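Okay, I've been home from Flistalthorpe since Monday and I still can't shut up about it, so you're all getting a thread. Subject: how a small lakeside town with one traffic light got itself onto the open-water swimming map, and why I think other places should be taking notes.

Some background for anyone new here. I write about sports travel, mostly the unglamorous end of it. Regional races, off-season events, the kind of weekend where you share a motel breakfast room with 40-year-old twins in matching team jackets. I love this stuff.

Flistalthorpe has a lake, a good one, cold and clear, with a long gravel beach on the town side. For years the tourism pitch was fishing in summer and nothing at all in winter. If you went in April you'd have found two restaurants open, and one of them was the gas station.

Then the town started the Zaltus Crossing. It's a point-to-point swim from the Zaltus boat ramp on the far shore to the town beach. The first year had 239 swimmers. I know the number because it's painted on the wall of the changing rooms, and everybody in town can recite it!

This spring they had close to 2000. In water that makes your teeth hurt. I met people who had driven nine hours for it, and a whole club that flew in and rented every cabin on the north road.

Now the part I really wanted to talk about, which is how they did it, because they did not have money. There was no big campaign. There was no slogan. I asked three different people what the town's brand was and got three blank looks and a very good recommendation for pie.

What they had was a calendar. Somebody sat down and looked at when the rooms were empty, and put the race there. Sounds obvious, right? But go look at how many towns schedule their big event for the same July weekend when every bed is already sold. You fill nothing. You just make your regulars mad.

April was dead, so April got the race. The motels opened early for it, then the restaurants opened early for the motels, and now the season starts a good month before it used to.

Second thing: they made it easy to bring people who don't swim. This is huge and so many events get it wrong! Most swimmers travel with at least one person who is going to stand on a beach holding a towel for hours. Flistalthorpe treats that person like a guest.

There's a shuttle that follows the swim along the shore road and stops at the overlooks. There's a walking route that leaves from the start and gets you back to the beach in time for the finish. There's soup. I did the walk one morning and the swim the next, and I couldn't tell you which I liked more.
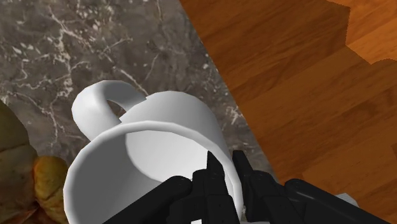 And the shuttle drivers know everything. Ours pointed out an eagle's nest, the old ferry landing and the house where you can buy honey by leaving cash in a box. I've been on paid tours that were worse. Much worse.

Third thing, and I went back and forth on whether to post this one, because it's a little dull if you aren't a nerd about it. The entry fee includes a voucher for 20 dollars that you can only spend in town. Any shop, any café, the hardware store, the barber.

I watched people plan their whole Saturday afternoon around those vouchers. Nobody spends exactly 20 dollars. They go in for a coffee and a muffin and come out with a wool hat, a jar of pickles and a book about local shipwrecks (me, that was me, the book is fantastic).

The shop owners I talked to were a lot happier about the vouchers than they ever were about sponsor banners. One of them told me she used to dread race weekend, what with the closed road and no parking, and now she orders extra stock for it.

Someone in my replies is already asking about safety, so let me get to that. Cold water is no joke. You have to show a qualifying swim at low temperature before they take your entry, and they do check. A guy in line ahead of me had the wrong paperwork and got moved to the short course, politely and with zero wiggle room.

There were kayaks the whole way across. I was never out of sight of one, and I am slow, friends. I am a slow and wandering swimmer. A kayaker talked me back on line twice and told me my stroke looked great, which was a lie and I appreciated it.

Okay, Antwi. A few of you know Antwi, the town farther down the valley with the ski hill. They tried to copy the whole thing two years ago with a trail run, and I was there for that too. Nice course, lovely people, didn't really take.

My theory is that they started with the logo. They had the banners and the video and the hashtag before they had a bus from the parking lot. People stood around in the rain for an hour, and that's what they told their friends about when they got home.

I'm rooting for Antwi though! I heard they've moved the run to the fall, when the hill is quiet, and that there will be buses. The climb past the chapel is one of the prettiest miles I've ever run. If they get the basics sorted I'll be first in line.

A word on where to stay, since that's always the top question. I was at the Sillonier, the old hotel across from the beach with the green awning. The rooms are small and the radiators clank – bring earplugs – but they have a drying room in the basement and it's a thing of beauty. Hooks for wetsuits, racks for shoes, big fans going all night.

They also start breakfast at 4:30 on race morning. Oatmeal, eggs, toast, bananas, enormous pots of tea. The whole dining room was full of nervous people in robes, whispering. I'd go back just for that breakfast.

If the Sillonier is full (it will be), try the cabins on the north road. You'll want a car. Cell service up there is mostly a rumor, so download your maps and your race info before you go.

Things I'd fix, to be fair to everyone. Bag drop was a mess. All the bags look the same, they were in one giant heap, and I saw a grown man close to tears over a pair of sweatpants. Numbered racks would do it.

Also the results board was by the finish, exactly where people were trying to hug each other. Move it up by the bandstand and you'd get rid of the traffic jam.

And I'd love to see more for kids. There's a splash race in the shallow bay, very cute, but it was over in minutes and then they were bored. A lot of families came. Give them a scavenger hunt or something and the parents will stay another night.

What I keep thinking about is how proud people were. The woman at the bakery had swum it. The guy who sold me goggles had swum it. My waitress was in training for next year and had opinions on neoprene gloves that lasted through most of my dinner. I've been to events with ten times the budget where the town just sort of puts up with you.

One more for the tourism people who follow me, and I know there are a few of you lurking. Ask your motel owners which weeks are the worst. Ask your shops what they'd want out of a race weekend. Then go find the sport that fits. It could be orienteering, could be curling, could be a chess tournament for all I care.

A couple of quick answers from my DMs. Yes, wetsuits are allowed, there's a separate category without. Yes, there's a short course, and it's a real swim, don't let anyone be snobby about it. No, you can't bring your dog on the shuttle, but dogs are fine on the walking route and there were a lot of them.

Entries for next year open in the fall. I'm told the long course goes fast, so get that qualifying swim done while the water's still cold enough to count. I'm doing mine at the reservoir with a few people from my club, and if you're local and want to join, say hi!

I'll post the route notes for the walk tomorrow, with the good overlooks marked and the spot where the path gets muddy. Going to go read about shipwrecks now.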